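Car stuff for winter, updated 12/11/2025. Mostly things I do in the garage at home, no lift, no fancy tools. Marisol Ruiz-Ortega sent in the floor mat one, thanks Marisol.

## Before it gets cold

- Battery first. Clean the terminals with baking soda and water, old toothbrush, rinse, dry. Negative cable off first, back on last.
- Tire pressure in the morning before you drive. Go by the sticker in the door jamb, not the number on the tire.
- Washer fluid - run the summer stuff out completly, then fill with the winter kind. Mixing them just gives you weak winter fluid.
- Wipe the door seals with silicone on a rag. Doors won't stick after a wash and a freeze.
- Lock graphite goes in the lock. Keep it off the seats, it smears.

## Garage shelf

Mine was a mess until last January. Now everything with a cap stands up, everything in a tube goes in a shoe box. Write the date opened on the lid in marker. Brake fluid that's been open a year, toss it (county drop-off, not the drain).

Dovton hooks for the jumper cables. Had them 2 winters, still on the wall. The Wokent ones fell off with the first warm spell, took paint with them.

Keep a notebook by the door. Mileage, date, what you did. Mine says wiper blades at 553 miles after I bought the car, should of just asked the dealer for new ones.

## Inside the car

- Floor mats: shake, vacuum, then stiff brush with a little dish soap. Hang over a railing, never put back damp.
- Salt stains - half white vinegar half warm water, blot, don't scrub.
- Foggy windshield is usually a dirty windshield. Glass cleaner, clean towel, second clean towel.
- Headlight haze: wet sand with 400 grit if it's really bad, then go finer, then polish, then a UV sealer. Skip the sealer and it's yellow again by summer. Tape off the paint!!

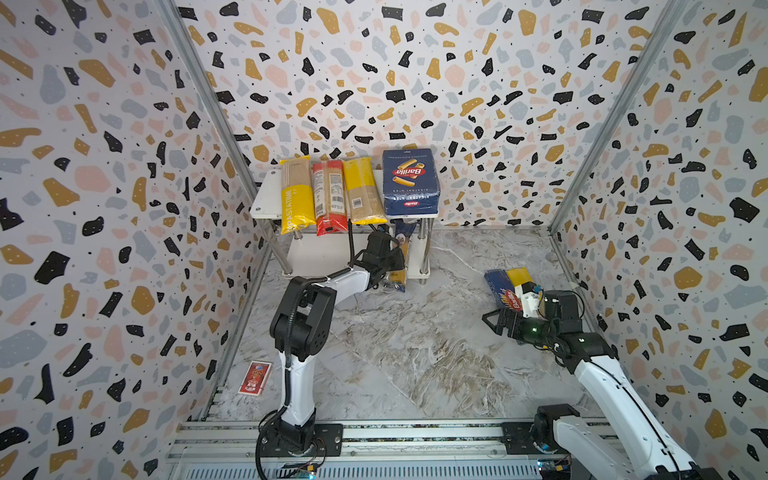 **Can I leave the car on a trickle charger all winter?**

A smart one, sure - the kind that shuts itself down to a maintain mode. Old-style chargers with no shutoff can cook the battery, so put those on for a few hours and unplug.

## Leftovers

Magnet dish for lug nuts. Torque them by hand, then check again after 50 miles or so.

Spare tire has air in it? Go look.

More on rust spots next time, still testing the Dreria primer.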